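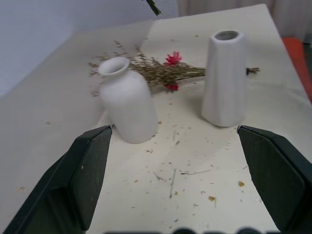 Dried flowers: which vase, and what do you do about the bits?

Drodham Home & Garden Forum > Indoors > Cut and Dried

teasel_weasel
Two white vases, one bundle of dried flowers, one white table that now looks like the floor of a hamster cage. I can't decide which vase gets them. The small one has the nicer shape, with the round shoulder and the flared lip, but the neck is tiny. The tall faceted one stands up better but the hole at the top isn't generous either. Every time I try a stem I lose half of it to the tabletop.
Also open to suggestions about the crumbs. I wiped them once with a damp cloth and made a sort of tea.

mothballs40
Tall one. The little one is a bud vase, it's for a bud. The clue is in the name.

parlourpalm
Disagree with mothballs. A whole bundle in the tall one will look like a broom somebody has put away upside down. Pick out two or three of the better stems for the small vase and have the rest somewhere else. The loo, in my house. Everything dried ends up in the loo eventually.

mothballs40
You can't split a bundle that size, it'll look mean.

parlourpalm
It'll look restrained. Mean is what you get at the garden centre in Plomamdale, where they want 6 quid for one stem of something beige.

gravelboard
Not what you asked, but don't cut the stems on the table. Newspaper first, then cut, then fold the whole lot up and bin it. Takes ten seconds. I say this as a man who has hoovered seed heads out of a toaster.

teasel_weasel
@gravelboard the newspaper would have been a splendid idea at the start. How did they get in the toaster?

gravelboard
Draught.

Diệp
I do dried arrangements for a café and go through 300 stems in a bad month. Narrow necks are fine but you have to put them in one at a time, thickest first, and turn the vase as you go. Don't push the bundle in as a lump, that's where most of your mess comes from. Strip the lowest 6 cm of each stem before it goes anywhere near the vase.
For the crumbs use a dry pastry brush and a sheet of paper. Never a damp cloth, as you have found.
I'd use the tall one. Sorry parlourpalm.

parlourpalm
I shall be brave about it.

sidelight_sue
Has anyone tried hairspray? My mother swore by it. Two coats, outdoors, leave overnight.

Diệp
It works for grasses. On petals it goes sticky and then you have dusty sticky petals, and you can't clean those with anything.

sidelight_sue
That would explain my mother's hall.

mothballs40
Clastent do a matt sealer which is less shiny than hairspray. Smells like a garage though, do it with the back door open and not in October, when everyone has the windows shut and you get blamed for the headaches.

teasel_weasel
Right. Tall vase, thickest first, pastry brush. My pastry brush has pastry on it so I'm using a paintbrush.
What goes in the small vase, then? I refuse to leave it standing there looking left out.

parlourpalm
Two stems.

mothballs40
Nothing. It's a nice vase, let it be a vase.

gravelboard
Pens – if the neck will take one.

parlourpalm
Two stems!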